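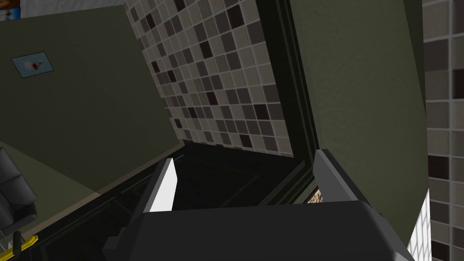 To: Orow users list
Date: 10/13/22
Subject: Re: [orow-users] arm stops with door open, then closes on nothing

Thanks for the logs. I went through them last night and I think I can explain most of it, although one part still bothers me. Replies are in line below.

> We are running the cabinet task in the Sikder kitchen, current release,
> no local changes apart from the camera mount. The arm opens the door,
> moves up to the opening and then sits there. After a while the fingers
> close on nothing and the episode is marked as a success.

We had the same thing here, and it is two separate faults. The stop comes from the planner. The false success comes from the grasp check. They tend to turn up together, so it is easy to chase one and think you have fixed the other.

> It only seems to happen in the kitchen with the green cabinets. The
> white kitchen has been fine since May.

The colour has nothing to do with it. The green kitchen has a deeper cabinet box, and the collision shape for the door was copied over from the shallower one. When the door is open, its collision shape sits 18 mm further into the opening than the door you see rendered. The planner thinks the right finger is about to hit something and holds position. From the wrist view there is plenty of room, which is why people look at the pictures and decide the planner has gone mad.

You can check this by turning on the collision overlay and opening the door by hand in the viewer. If the overlay lines up with the door panel, you have a different problem and I would like to hear about it.

> Is there a timeout somewhere? The wait before the fingers close is
> always the same length.

Yes. The planner waits 300 steps and then gives up and hands over to the next stage. The next stage is the grasp, and it doesn't ask whether the approach was finished. I consider this the more serious bug. A stage that times out should end the episode, or at least raise a flag that somebody will see.

As for the success label, the grasp check only looks at motor effort. If the fingers press against each other, or against the edge of the cabinet, the effort goes over the threshold and it is counted as a held object. I re-scored our own run from last week using object height as well, and 243 episodes went from success to failure. We had already trained on those. If you have trained on anything collected in that kitchen, I would re-score before you do any more.

> We were hoping to move this policy onto the real arm at Findden
> shortly. Is there any reason to hold off?

Please hold off. In simulation the fault costs you a bad label. On the real arm the same handover means the gripper closes at full effort in a position nobody planned for, beside an open door and possibly with someone's hand in the cabinet resetting the items. The controller there does have a force limit of 80 N, but that is set for protecting the fingers of the gripper and was never meant as protection for people. I wouldn't count on it.

What I would do for now:

Set approach_timeout_action to abort in the task file. The default is continue.

Replace the door collision mesh with the one in the Emine branch. It has the right depth for the green kitchen. Don't pull the rest of that branch, the drawer code in it is half done.

Turn on the height test in the grasp check. It is slower – not by enough to matter.

Keep the door fully open before the approach starts. At part open the old mesh is even further out.

The part I can't explain is the handful of episodes in your second log where the arm backs out a little before stopping. The mesh error alone shouldn't do that. It may be the door joint drifting under load, which we saw once and couldn't reproduce. If you still have the joint states for those, could you put them up somewhere? The summary file doesn't include them.

I have opened a ticket for the timeout default and will post the number here when it has been triaged. The mesh fix should go in before that, as it is only the one file.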